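The arm can put things away now (sort of!)
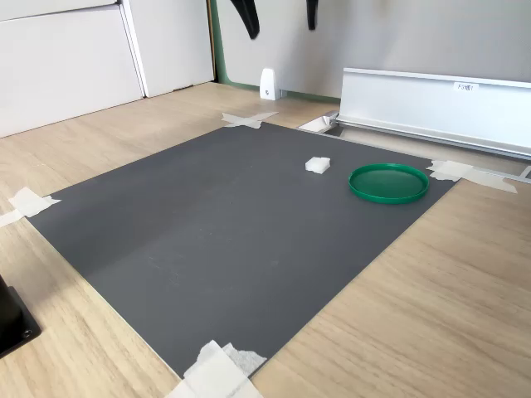 Green lid, white cube, one very taped-down mat.

I've been promising an update on the arm since about March, and I finally have one worth typing up. It picks up the cube. It carries the cube over to the lid. It puts the cube down in the lid, most of the time, and I'm grinning like an idiot every time it does.

For anybody new, I've been building a small tabletop arm in the evenings, partly at home and partly at Ploltgate, the shared workshop I joined last year. The printed parts all came off my own printer. Anything needing a drill press or a steady bench happens at the shop, and so does most of the testing, as my kitchen table wobbles. I learned that the slow way, after a whole weekend of blaming my own code for a shake that lived in the table legs.

So, the fingers. Version one was two flat paddles, and they could grab a wooden block fine as long as the block was sitting perfectly square to them. Anything turned a little would spin and pop out sideways. I redrew them with a curve and a long taper toward the tip, printed them in black, and the difference is huge! The tips can get down close to the mat now without the rest of the hand getting there first. I glued thin strips of rubber on the inside faces too. The rubber came from a roll of Nurnico cabinet liner I had left over from doing my shelves, and I still have enough of it to do 200 more fingers.

A soft cube turns out to be a lovely thing to practice on. It forgives you. If the fingers close too far it just squashes a bit, and if they don't close far enough it slides and you try again. With the wooden blocks, closing too far meant the servo buzzing angrily and getting warm enough to smell. I went through two Hunik servos before I added a limit in the code. The limit is one line. It took me two dead servos to write one line.

The lid is the target, upside down so there's a rim to drop things inside of. I wanted something shallow, so the arm wouldn't have to lift very high, and something in a loud color, so the camera code could find it without me doing anything clever. Green on dark gray works great. White on dark gray works great too. My first try was with the bare tabletop as the background, and the poor thing kept getting excited about the wood grain.

About the mat. It has to stay exactly where it is, because all my positions are measured from its corners, and if it creeps even a little then every drop lands a little off. I taped the corners down with masking tape, crossing the strips over each other. Masking tape isn't the grown-up answer, I know. One of the corners looks pretty chewed up. But it's cheap, it peels off the wood clean, and when I want to move everything I can do it in a minute. Ieva Venckus, who has the bench next to mine, keeps telling me to put in locating pins, and she's right, and I will (later).

Numbers, for the people who wrote in asking! On Friday I let it run a long batch with me resetting the cube by hand every time. I had planned on 1000 tries and that was wildly optimistic. I got 348 done before I wanted dinner. Most of the misses were the cube catching the rim of the lid and tipping back out onto the mat. I moved the release point in by 12 millimeters and the next stretch went a lot better, though I didn't keep going long enough to brag about it.

Resetting the cube by hand is incredibly boring, by the way. I'm thinking about teaching the arm to take the cube back out of the lid and drop it somewhere random, so it can make its own next problem. Picking from inside the rim is harder, because the fingers have to come straight down, and right now my approach path swoops in at a slant. The swoop looks cool. The swoop has to go.

Other stuff on the list: a proper strain relief for the wrist cable, which I'm currently holding with a zip tie and hope. Quieter homing. A second target in a different color, so I can find out whether the sorting code I wrote on the bus does anything at all. And I got an old Ammann power supply out of the swap bin that might let me run the shoulder joint at a higher voltage, once I've checked it over with a meter.

If you've done straight-down picks with a short arm like this one, please tell me how you kept the elbow from running out of room. I've tried mounting the base higher and that just moved the trouble to the far corner of the mat. The finger files are going up this weekend, as soon as I rename them from "finger_final_final_b" to something a stranger could find.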